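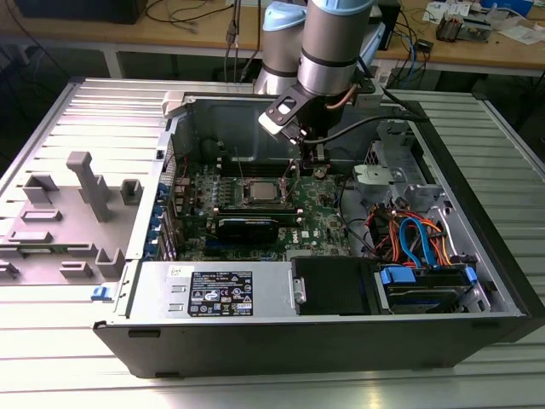
Every few months someone sends me a new best practice guide for robotic disassembly, and every few months I read it on a Tuesday night and get cross. The latest one, from Wirnerach, runs to 45 pages. Static discharge gets 3 of them. Taking out the coin cell before you go anywhere near the board gets a footnote.

Anju Rawat tells me I'm being unfair, that you have to start with force limits and guarding or no insurer will talk to you. Fine. But I've opened over 23 old Dells by hand and what went wrong was always a cable snagged on the drive cage, or a latch I forced. Where's the rule for that? "The operator shall ensure adequate clearance." Adequate for what?

I'll believe in the standard when somebody who wrote it has had to get a processor out of its socket with two stiff fingers and no thumb. The comment period closes in June. I've sent them six questions so far and had one reply, which was a link to the guide.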